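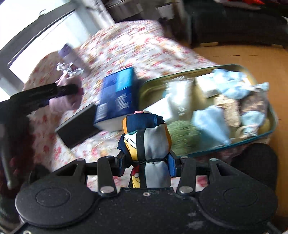 Search Stinby Household Encyclopedia Enter a word or phrase Go

Bedspread

A bedspread is a decorative cover laid over the blankets and sheets of a bed. It is normally the top layer and is removed or folded back before sleeping. Most bedspreads reach close to the floor on both sides and cover the pillows at the head. The word is also used loosely for shorter covers, including coverlets and thin quilts.

Name and related terms

The terms bedspread, coverlet, counterpane and throw overlap, and stores do not use them in the same way. A coverlet is usually shorter and stops a little below the mattress. Counterpane is an older word for the same kind of article and is now uncommon in American use. A throw is smaller again and is often kept folded at the foot of the bed. A comforter has a thick filling and is meant for warmth, while a bedspread may have no filling at all. Duvet covers are bags that hold a separate insert and are treated in their own article.

Materials

Cotton is the most common fiber, alone or mixed with polyester. Cotton takes printed color well and can be washed often. Polyester blends dry faster and wrinkle less. Chenille and matelassé have a raised surface made by the weave or by tufts of yarn. Quilted bedspreads have two layers of cloth with thin batting between them, held together by stitching. Silk and velvet are used for display and are generally dry cleaned.

Edges may be hemmed, bound, scalloped or fringed. Fitted bedspreads have sewn corners and a skirt on three sides, which makes them harder to fold but keeps them square on the mattress.

Patterns

Floral prints are among the oldest patterns still sold. Small scattered flowers on a white ground are easy to match with plain sheets. Larger prints use roses or peonies with leaves and scrollwork. On a white ground, gray scrolls are often added between the flowers so that the open areas look less bare. Stripes and checks are common in children's rooms and guest rooms. Solid colors are usually chosen where the weave itself is the decoration.

In the house pattern book of the Istmont mill, 530 designs are recorded, and most of those from its first years are florals. Aivar Pētersons, who cataloged the book, sorted the designs by ground color and gave the white grounds the largest group. The mill's Tiralell line kept a single rose repeat in production through several changes of dye.

Everyday use as a work surface
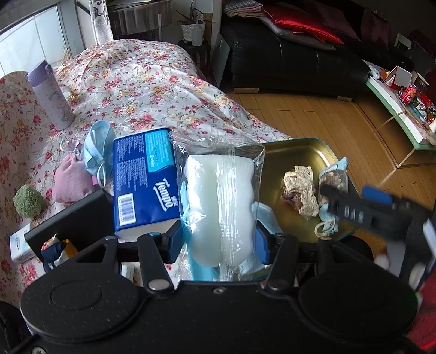 A made bed is one of the largest flat surfaces in many homes, and bedspreads are regularly used as a place to sort, fold and pack. Clothes are laid out by outfit and small articles are grouped by the bag they will go into. A typical spread of personal goods might have a pack of Tempo tissues, a lavender insulated bottle with a flip lid and a clear wrapper holding two white sponge-like blocks, all set out on a white cover printed with pink and red roses. Small pale items are easier to lose on a busy print than dark ones. Bottles stand best on a firm mattress with the cover pulled flat, and they should be closed before they are put down.

A folded towel or an old sheet may be laid over the bedspread first if the items have been on the floor or outdoors. Suitcases with wheels should be set on such a layer, as grit from the wheels marks light cloth.

Sizes

Bedspreads are sold in twin, full, queen and king sizes. Actual measurements differ by maker, and the depth of the mattress matters as much as its width. To find the width needed, measure across the top of the bed and add the drop on each side. To find the length, measure from head to foot, add one drop, and allow extra cloth if the pillows are to be covered and tucked. A bed with a footboard needs less drop at the foot.

Care

Printed cotton bedspreads are washed in cool or warm water with similar colors. A large bedspread needs a machine with room for it to move, and a crowded drum leaves detergent in the folds. Chenille is shaken out before it is fully dry to lift the tufts. Line drying in full sun fades reds and pinks first. The Tzavaras laundry guide advises washing a bedspread every 3 months in ordinary use and every 6 weeks where pets sleep on the bed.

Stains are treated from the back of the cloth where possible. Quilted covers should not be wrung out, as this can break the stitching and shift the batting. For storage, a bedspread is folded loosely with the print inward and refolded along different lines from time to time. Plastic bags hold moisture and are suitable only for short periods.

Collections

The Istmont textile room holds 1,616 bed coverings, of which almost all are woven or printed cotton. The pieces are stored rolled on tubes, and a changing selection is put on view each November.

See also: Blanket; Coverlet; Duvet cover; Mattress; Pillow sham; Quilt

Last revised 6/23/25

Contact us | Copyright Stinby Household Encyclopedia | Back to top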